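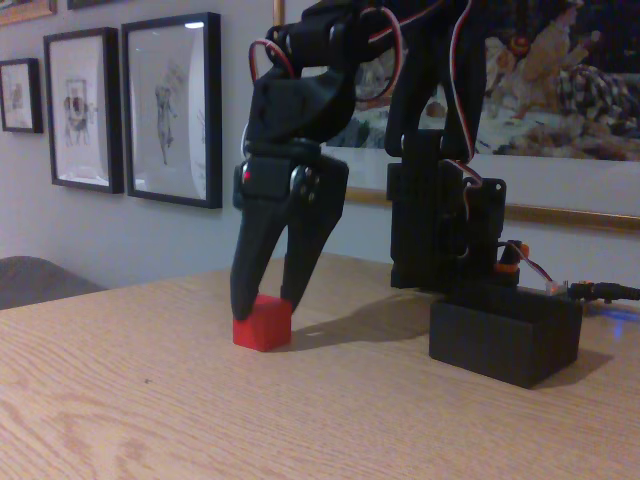 Trevor Haslam doubted from the start that a cube was hard enough to be worth 100 demonstrations, and he asked us to write that objection down before we had any results. We did, and the report is organized around it.

Grasping a Small Cube from Few Demonstrations: Does Start Position Matter?
7/15/24
By Štefánia Urban and Zihan Deng

Background

A small tabletop arm with a two-finger gripper was trained by imitation to close on a red cube and lift it. The policy sees one camera view and the joint positions. We wanted to know whether a fixed number of demonstrations is better spent on many cube positions or on repeats of a few.

Method

Two training sets were recorded, 100 demonstrations each. In the first set (Repeat) the cube was placed at 4 marked positions, 25 demonstrations per position. In the second (Spread) every demonstration used a new position drawn at random inside the same area. The same operator recorded both sets. Network, learning rate and number of training steps were identical.

Evaluation used positions absent from both sets. A trial counted as a success if the cube left the table and stayed between the fingers until the arm stopped. A cube that was pushed and then picked up on a second try was still a success. We logged 2185 trials in all, 696 of them with the lights dimmed.

Results

Spread did better than Repeat at unseen positions under normal light. Repeat tended to steer toward the nearest training position and close there, often with one finger landing on top of the cube. When the test position was close to a marked one, the two policies could not be told apart.

Dimmed light hurt both. The common failure was a late close: the fingers came down correctly, then waited — sometimes until the time limit. We think the shadow of the gripper is being used as a depth cue, but we did not test this separately.

Limits

One object, one table, one camera height. Cube rotation was not controlled. Haslam's objection stands in part, as a cube tolerates a sloppy approach angle that a thin object would not. A repeat with a second object is planned for August.

Contact: Broten student projects desk
© 2024 the authors
Back to top

Comments

Iestyn Llewellyn: Did you randomize the order of the test positions? Servo drift over a long session could look like a policy difference.

Zihan Deng: Yes, shuffled, and the two policies were alternated within each session.

Kvido Čierny: I would like to see the pushed-then-picked trials reported separately. They are a different behavior.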